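Perguntas frequentes - Mesas Zelen

Quanto tempo demora a entrega?
Depende um bocadinho da zona, mas contamos sempre com 40 dias depois de confirmada a encomenda.

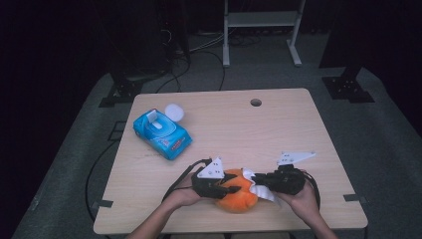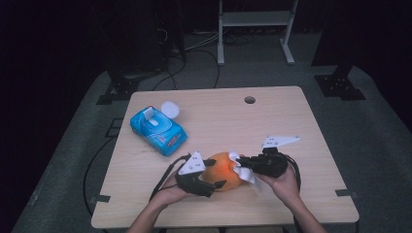
Como devo tratar do tampo no dia a dia?
Com carinho e pouca água, que a madeira agradece! Um pano macio quase seco chega perfeitamente, e uma vez por ano, lá para dezembro, uma camada fina de óleo Farnau. Se a sua mesa tem o furo redondo junto à borda mais afastada, como a das fotografias, passe também o pano por dentro dele, que é um sítio onde o pó gosta de ficar.

Posso encomendar um tampo sem furo?
Claro que sim, basta dizer à Yutong Xie quando fizer o pedido.

E se aparecer um risco?
Não se aflija - quase todos saem com lixa 600, sempre no sentido do veio. Se for fundo, escreva-nos e vemos isso consigo.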